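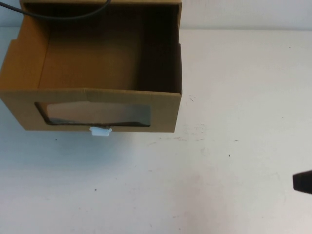
Follow-Up Attendance After a First Men's Health Consultation: A Student Project Report

Babatunde Anozie
Department of Community Health, Idthorpe College
February 2023

4 min read

1. Background

The Afolabi Clinic in Grirstead offers a men's health consultation to patients aged 50 and over. The first appointment covers medical history, sleep, diet, current medicines and, where the physician considers it necessary, a morning blood draw to measure testosterone. A second appointment is offered to every patient so that results can be explained and any treatment discussed. Clinic staff had observed that many patients did not return for this second appointment. The present project examined whether the method of reminding patients was related to attendance.

2. Method

Records of 331 first consultations were reviewed. All names and addresses were removed by the clinic before the records were released to the college. Each record showed the reminder method used, the date of the first visit, and whether the second visit was kept, moved or missed. A visit that was moved and later kept was counted as kept. Patients who transferred to another practice were left out of the comparison.

In January, the author also held short interviews with 11 patients who had agreed to be contacted. Interviews were conducted by telephone and followed a written guide approved by the course supervisor. Appointment data were exported from Clistosano, the scheduling program in use at the clinic, and checked by hand against the paper sign-in sheets.

3. Findings

Patients who received a telephone call from a nurse kept the second appointment more often than those who received a letter only. The difference was smaller among patients who had already been told to expect a blood test result.

Interviewed patients gave several reasons for missing a visit. Work hours were mentioned most often. Some had assumed that no further contact meant normal results. Two were uncertain whether the second visit would be billed separately, and the letter did not address this point.

4. Limitations

Reminder methods were not assigned at random. Nurses tended to call patients whom they considered less likely to return, and this may have reduced the difference observed. Sign-in sheets for one week could not be located. The interviews reflect the views of a small group and should not be applied to other clinics.

5. Recommendations

The reminder letter should state the purpose of the second visit and whether a charge applies. The clinic should consider offering one early evening session each week. Reminder calls should be recorded in Clistosano at the time they are made, including calls that are not answered.

The full report is limited to 3000 words under course rules. The interview guide is attached as Appendix A.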